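Clarkent to Open Craft and Repair Store in Brurkeck

BRURKECK – Clarkent, the family-run seller of sewing, craft and small repair supplies, will open its second store on Aigner Street in January. The store takes over the former Rolter shoe shop, which has been vacant for 15 months.

The new location will carry thread, buttons, beads, hand tools and storage boxes, along with a full wall of yarn.

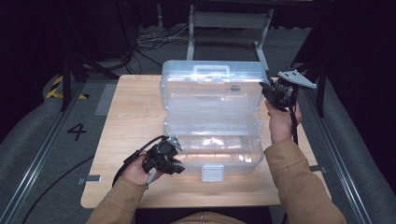

Clarkent will hire six people for the Brurkeck store, four of them full time. Applications are open now on the company's website. The sales floor covers 136 square meters – slightly larger than the original store – and includes a classroom at the back.

Evening classes in mending, quilting and basic jewelry repair begin the week after opening. Each class lasts 45 minutes and is open to beginners. Materials are included in the fee.
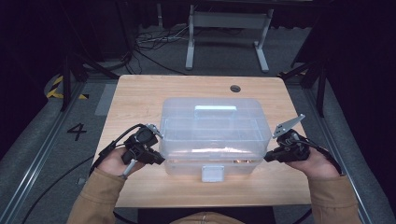

Customers can also drop off clothing for zipper and hem repairs at the front counter. Store hours will be 9 a.m. to 6 p.m., with a later closing on Thursday. Free parking is available behind the building.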